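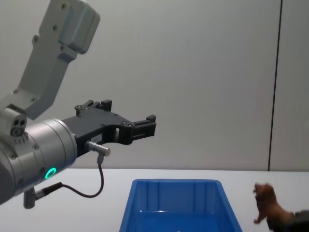 Traian Dobre reckons we should stop recording the easy ones altogether. His note on yesterday's sheet says the arms will learn nothing more from another neat drop into an empty bin, and could we please have some awkward ones instead.

1 February 2023

Well, I half agree with him! We finished January with 280 episodes of the bin task and the target for Juresari is 500, so there's room to be fussier from now on. But I watched a good stretch of the January lot back over lunch and the easy ones aren't all that easy (toys held by a foot, toys held by the snout, one that spun round twice on its way over). I'd keep them in and just slow down on making more.

Anyway, 36 new ones today, all toy animals into the blue bin. I drove both arms for the first batch and then Hryhorii Ivanyshyn took over, and he's much smoother than me on the right arm. My wrists get tired and I start snatching at things. It shows in the plots too — little spikes just before I let go. I've tagged mine "jerky" in the log so that whoever trains on them can leave them out.

Things I want to remember:

The left arm needs to do something, even when the right one has the toy. In my early takes I parked it and forgot it, and the Humden model copied that beautifully and never moved the left arm again. Now I bring it in over the table with the jaws open and keep it near the bin until the toy is down.

Watch the cable loop under the left gripper. With the wrist rolled right over it gets close to the bin rim. I threw out episode 103 for that and I'd like a shorter cable before we try the taller bin.

Start the recording before the pick, please. Hryhorii and I both forgot, more than once.

Traian's awkward list so far: toy lying on its back, toy leaning against the bin, two toys touching. I'll do the leaning one tomorrow. For two touching we still have to agree whether picking up both at once is a fail or a bonus (I say fail, Hryhorii says bonus), so leave that one until we've talked to the Taltuvberg lot.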